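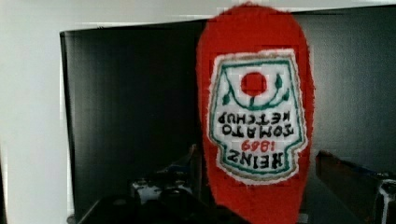
One reader wrote in to say the felt pieces kept ending up in a heap at the bottom of the cube, and asked whether the labels should face out or in. Out, for anything with a label. The steps below cover that and replace the loading page in the first printing of the Skatenden guide.

Section 4. Loading the play pantry

Before you start, the Skatenden unit must be fixed to the wall as shown in Section 2. Leave the cubes empty until the wall bracket is tight.

1. Wipe the inside of each cube with a dry cloth.

2. Sort the play food into bottles, boxes and loose pieces. Fabric bottles, such as a ketchup bottle, go together in one cube.

3. Shake each fabric bottle and press the filling back toward the wide end. A bottle with a flat base will stand by itself. Lean the others against the back wall.

4. Turn stitched labels to the front. Children who can't read yet find things by the color and the label shape.

5. Put loose pieces in the Dristamen tray and slide it in until it stops.

Note: The tray is 258 mm wide. The older Brastano tray is 215 mm and will fit, with a gap at one side.

6. Load the bottom row first, then the top row.

CAUTION: Do not load more than 800 g into a top cube. Do not store glass jars or real food in any cube.

CAUTION: Do not hang fabric pieces from the upper edge by their labels. The stitching will pull.

Cleaning fabric pieces

Spot clean with a damp cloth and mild soap. Do not rub embroidery. Lay flat to dry and return the piece to the cube only when the filling is dry all the way through.

Spare trays and brackets are ordered through Guerreiro, part 399.

Continue to Section 5, Moving the unit.

12 shares | 3 comments

This site uses cookies. By continuing to browse you accept our cookie policy. OK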